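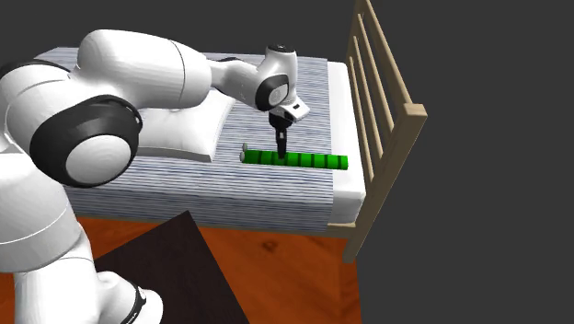 Pritchard Park opened its gates for a preview afternoon in May, and I went along with the coach party from Ikham. The park has 53 chalets and a small fairground, and Nia Eynon has run both for 38 years. She is selling up, and the agents wanted people to see the place running before the listing goes live. The chalet beds are made up in the old way, with a striped blanket on top, much like the one under the white arm and the green cylinder. Nia said she would leave all the bedding for whoever buys.

We started at the ticket office and walked down to the boating lake. Only 4 rides were working. The helter-skelter was closed for painting, and the ghost train needs a new motor. I went on the waltzer, which was slower than I remembered, and then on the miniature railway, which takes nearly 12 minutes to go round the lake with a stop at the far platform.

Tea was in the old dance hall. The stage still has the Okirano sign from the years when the park had a South Seas theme, and the carpet has palm trees on it. Sandwiches were ham or egg.

A man from Trikivus, the selling agents, gave a short talk. The price covers the land, the rides and the chalets, but not the field across the road, which is let to a farmer. Someone asked whether the park had to stay a park. He said that would be a matter for the buyer and the council.

The coach left at half past five. Parking is free, and the toilets by the lake are the better ones.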